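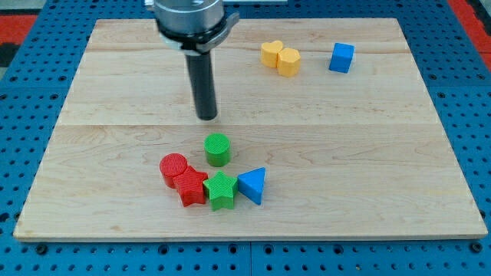 Can a machine tidy up a workbench yet?

Parts of one, if the clutter is made of simple things and a person has already decided where they go. It can't take over the chore.

August, notebook kept at the Brendham bench. Writing this up the same afternoon so Rosemarie has it when she gets back to the Ultine side of things.

Today was pushing only, with the single black rod. No fingers, no suction. The idea is still the one Roswitha Schwerdtfeger wrote on the first page of this book: most tidying by hand is shoving. You sweep crumbs with the edge of your palm, you slide the screws over to one side, you nudge the cups together before you pick any of them up. If a plain stick can do the shoving half, the expensive hand can wait.

Work surface was the pale wooden board on the blue perforated top, with the plastic blocks: stars, cylinders, a cube, a heart, a hexagon, a triangle. Two groups to start from, the yellow ones and the blue cube toward the back and the rest up front. Instructions were typed in ordinary sentences, no coordinates. "Push the green star away from the red star." "Bring the blue cube to the yellow heart." That sort of thing.

Ran 417 short commands between the morning and 3:30. Stopped once for lunch and once when the Albers compressor next door tripped the breaker.

What went well:

Cylinders. It has gotten good at finding the middle of the back side and staying on it. When a cylinder starts to roll off the tip it backs up and comes in again from the correct side, which it did not do in the spring.

Moving something alone across bare wood. Boring, works nearly every time.

Stopping. It no longer plows on after the block has arrived.

What went badly:

Anything packed together. The red star and the red cylinder are the worst pair. Ask for one and you get both, and then it spends a long time chasing the one it didn't want. A kid would stick a finger in the gap. The rod can do that too, mechanically there's nothing stopping it, but the planner doesn't think of separating as a step. It only thinks of it when the sentence says "separate."

Star points. Push on a point and the star spins in place. Push in the notch between two points and it tracks fine. We know this, the model sort of knows it, and it still goes for the point when the notch is on the far side and it would have to travel.

Success on isolated blocks was 62 of the first hundred with the old weights and clearly better with the new ones, but I did not keep a clean tally on the new ones after the breaker tripped, so no number until I rerun it.

Time is the other problem. A three-step cleanup, say gather the reds, move them left, leave everything else alone, takes it almost 60 seconds. I timed myself and it's a couple of seconds with one hand and coffee in the other. For the shop floor that may not matter. Widska only wants sorting trays squared up between shifts, and the trays can sit there all night. For a kitchen counter it matters a lot, people will not stand there and wait.

Rosemarie Grube's question from last visit was whether any of this carries over to real clutter. My answer for now is partly. Rigid, dry, a few inches tall, on a flat surface: yes, I'd let it try. A damp sponge, a receipt, a bag of rice with the top folded over, a fork on top of a plate: no. Blocks don't deform and they don't spill, and we have gotten used to that.

The language part is further along than the pushing part, which I didn't expect when we started. It handles "a little to the left" and "no, the other star" well enough that I stopped thinking about how to phrase things around noon. So the gap is in the contact, and in knowing what a neat result looks like without being told. "Clean this up" gets you a random pile near one side.

To do:

Write "separate first" cases, 2 touching blocks, all the shape pairs.
Log the approach side for every star push.
Rerun the isolated set with the new weights and keep the tally this time.
Check the collar screws before starting - I thought I felt play in the rod but may have imagined it.
Ask Roswitha if the Widska trays have a lip. If they do, the rod height we use now is wrong.

Left the controller on standby. Spare tips are in the second drawer with the calipers.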